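Market's mixed box is down to the odds and ends, and still popular

Shoppers at the Kimaro covered market have a new way to bring home fruit they did not ask for. The mixed box, a scheme run by the Pisine produce stall, has been going since November, and the rules have not changed in that time. You pay 75 cents a piece, you reach in, and you live with it.

The stall calls it a waste-saving measure. Its regulars call it the bin, with affection. Either way it holds the produce that never made it onto the pretty shelf out front, along with whatever is left when somebody wanted half of something and went home without the other half.

Oranges do most of the work. They are cheap, they forgive rough handling, and even a suspicious customer knows what to do with one. The rest of the box takes more nerve. There is usually something purple, something pale and cut, and something that spent a little too long thinking about its future. 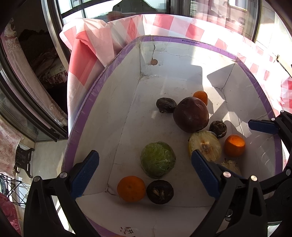 The mixed box, with citrus, a cut fruit in clear film and one piece well past its best.

Wrinkled stock is where opinion divides. Stall policy says a shriveled piece may stay as long as it is dry and has no smell. Customers have their own policy, which is to move it to one side and take the citrus under it. By closing time the wrinkled ones generally have the place to themselves.

Plastic film is the other sore point. The market promised last year to cut back on wrap, and the stall says it now uses film only on cut fruit and on a few items that bruise if you look at them. Readers who have followed the market's promises since the parking plan may want to keep their receipts.

The box has at least been good for the kitchen next door. Brenix, the lunch counter that shares a wall with the produce stall, buys the leftovers three afternoons a week and turns them into a compote that changes color with the weather. The menu lists it as "fruit." Second helpings are free, and the counter reports that some people have even asked for one.

A plainer choice is on offer for those who dislike surprises. Apples and oranges are also set out on a round tray with a purple rim, over a red-and-white checked cloth, at the same price and with far less suspense. It was meant as a gentle introduction to the box. Most people are gently introduced and stop there.
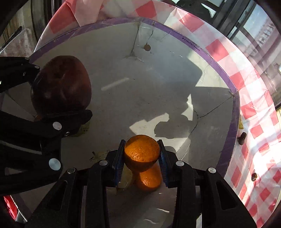 KIMARO, May 24, 2026

The stall has applied to the Caleck neighborhood fund for $2000 to put up a second table and a proper sign. The current sign says "MIXED" and nothing else, and has led to several conversations about nuts.

If the money comes through, the second table will be for vegetables, on the same terms. The stall admits this is a harder sell. A strange fruit can be eaten over the sink and forgotten, while a strange root has to be looked up, peeled and explained to the family.

A decision is due within 90 days. Until then the box is out during market hours, to the left of the register. Bring your own bag. Exchanges are not offered, though you are welcome to put a piece back if you have only held it and not yet formed an attachment.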